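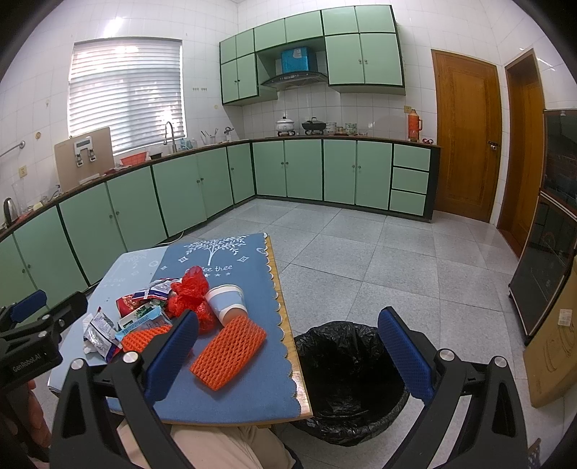

Re: [ornari-players] Rultik 0.29 on older phones?
2021-08-07

> I grabbed the new build last night and it won't get past
> the loading bar on my old phone. 2 GB of memory, 500 MB free.
> Is it worth clearing space, or is the game just too
> big for it now? I'd hate to lose my Plolville save.

Clear some space, it's so worth it! The installer unpacks everything before it deletes the old files, so 500 isn't enough even though the download itself is small. I had the same stuck bar on my tablet until I moved my music to the card -- after that it loaded in 30 seconds and has been great ever since.

Copy your save first. It's in the Ornari folder, in the one called "slots", and you want both files with the Plolville name. Put them back after the install and start the game in offline mode the first time, or the cloud copy may write over them.

And wait till you see the new harbor! You can finally take the Lammers ferry at night, the fishing has been redone, and there are 40 new crates hidden along the docks (I've found 29 so far and I'm not looking at the map, don't tell me). Turn shadows to low on 2 GB and it should run fine.

The controller fix is planned for October, so touch only until then -- but the new buttons are really good, give them a try.

Write back if the bar still sticks!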